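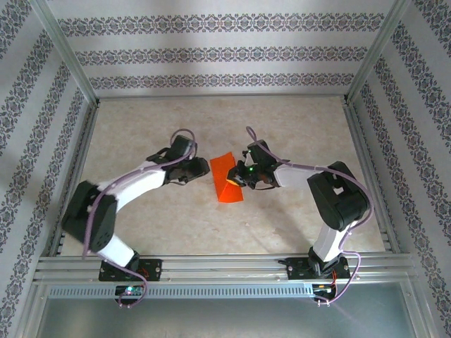
Autor: M. Hagedorn

Kategorie: Anleitungen > Planung & Einkauf

3. Budget festlegen, bevor ihr bestellt

Ich hab bei meinem ersten Aufbau einfach drauflosgekauft, und am Ende fehlte mir die Schiene (!). Macht es lieber so:

1. Schreibt auf, was die Arme greifen sollen. Bei mir sind es leichte Sachen, Papier zum Beispiel, da reicht die kleine Wokus-Klasse dicke.
2. Plant zwei Arme auf einer gemeinsamen Aluschiene ein. Die Montageplatten stehen in den meisten Angeboten extra, ich hab dafür 54 Euro bezahlt.
3. Rechnet das Gehäuse dazu: Eckprofile, Bodenplatte, Wände. Meine Profile kamen von Puvico, zusammen 288 Euro.
4. Tapete oder Folie für die Wände zum Schluss aussuchen, die kostet fast nix.

Hinweis: Kabel immer eine Nummer länger bestellen. Sie müssen im Bogen übers Handgelenk und zurück bis zur Basis, und zwar auch bei gestrecktem Arm. 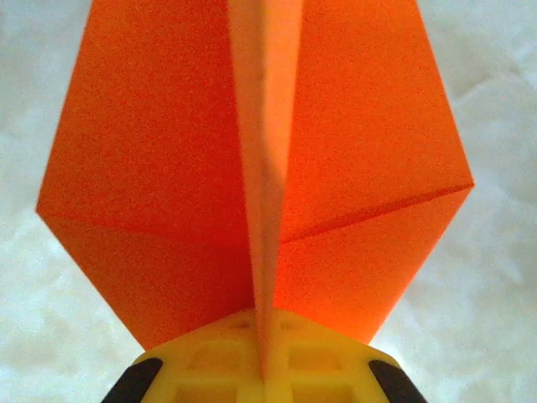 Autor: M. Hagedorn

5. Greifer und Fingerpads getrennt kalkulieren. Die gelben Teile mit den Rechtecktaschen gefallen mir für gefaltetes Papier richtig gut, und ein zweites Paar gehört gleich mit in den Warenkorb.
6. Für Reserve und Versand 430 Euro zurücklegen, der Versand aus Flelholm ist leider kein Schnäppchen.

Achtung: Netzteil erst kaufen, wenn ihr die Servos kennt! Spannung und Strom stehen im Datenblatt, bitte für beide Arme zusammenrechnen.

Wie die Schiene montiert wird, steht in Abschnitt 4.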